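Podbridge Workshop Refit: progress report to the Ukby Small Works Fund
Second period, ending December
Prepared by Nisreen Nimri, with figures supplied by Hendrik Steyn

Where we are

You asked for a plain account of whether the storage part of the refit is doing what the application said it would. My short answer is partly. The yellow units are in and used every day. The claims made for them in the application were generous, and I did not write them, so I have tried to check them instead of repeating them.

Spending to the end of the period is $1564 from the storage line. That covers the shaped trays, drawer liners and labels. The units were paid for in the first period and Hendrik's earlier sheet still stands. The invoice from Drollon for the second lot of liners has not come in and is not in the total.

Shelving and trays

The application promised "a place for every part and an end to searching". The shoe-shaped black trays were chosen by Hussam Farah on the argument that people would learn the shape and put things back in it. I was doubtful then and I am still doubtful. They look tidy on top of the yellow unit. They also take up a good deal more of the top than a square tray would, and the space between them can't be used for much. Rima Majali would like square ones from Sabbagh, which stack. Hussam says stacked trays get buried and forgotten. Both of them have a point, and I would sooner see another period of use before we spend anything on replacements.

The drawers have gone better. The recessed pulls don't catch on sleeves or aprons, which was the main complaint about the old grey cabinet. Labelling is unfinished. Dalal Bataineh has done 83 labels and tells me the remaining ones are waiting on a decision about part names, as the bench and the stores list still call the same fitting by different names. That decision was due last period. It sits with me and Hendrik and I have no good excuse for it.

The lower tier is the weak spot. It is set back under the top, it gets less light, and things put there tend to stay there. I would not count it as working storage in any figure you publish.
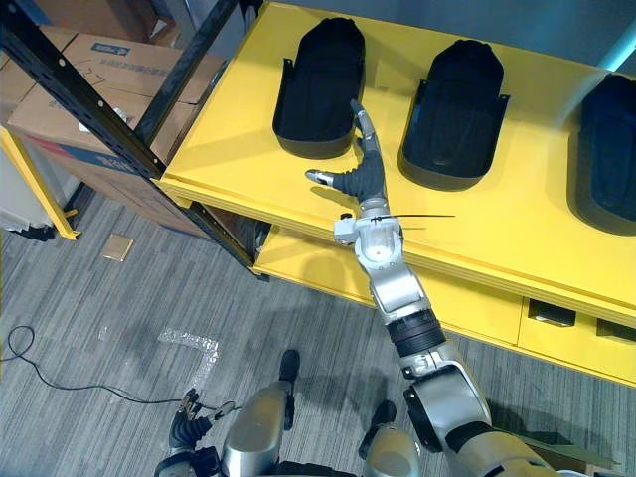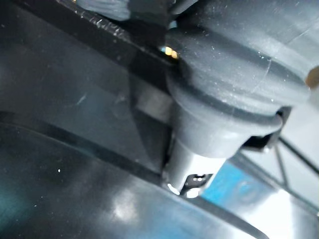

Storage and parts, Podbridge workshop. First: trays on top of the yellow unit, drawers below. Second: tiered grey component with metal end fitting.

Condition of parts

The application also said better storage would mean cleaner parts. I can't support that yet. The large grey moulded components still pick up fine white dust, and the deep grooves between the tiers are a nuisance to wipe. Bars and panels get scuffed as well, and we have no record of which marks are old and which are new. Without that record, any statement about less damage is guesswork, including the one in our last report, which I would ask you to disregard.

From next period Dalal will keep a condition sheet for the larger pieces: dust, scuffs, state of the metal end fittings. It will be one line per piece. I have turned down a longer form because the last one was filled in for a fortnight and then abandoned.

Time saved

Hendrik's estimate in the application was 20 minutes a day. We timed the end-of-day put-away on 8 occasions this period and the results were too scattered to say anything useful. Some days were quicker than under the old arrangement and some were slower, usually when a tray had been used for whatever was closest to hand. I am not prepared to report a saving on that basis. Rima disagrees and thinks the place is plainly faster to work in. She may well be right, but she has nothing on paper and neither do I.

Requests and next steps

We are not asking for more money. We are asking to move the unspent part of the storage line to lighting for the lower tier, if your rules allow it. If they don't, we will leave that tier for slow-moving stock and say so in the final report.

Part names to be settled between Hendrik and me before the labels go any further.
Condition sheet to start, Dalal.
Tray question to be looked at again at the end of next period, Hussam and Rima.
Drollon invoice to be chased, Hendrik.

The stores list in its current form is available if you want it, though it has the old part names throughout.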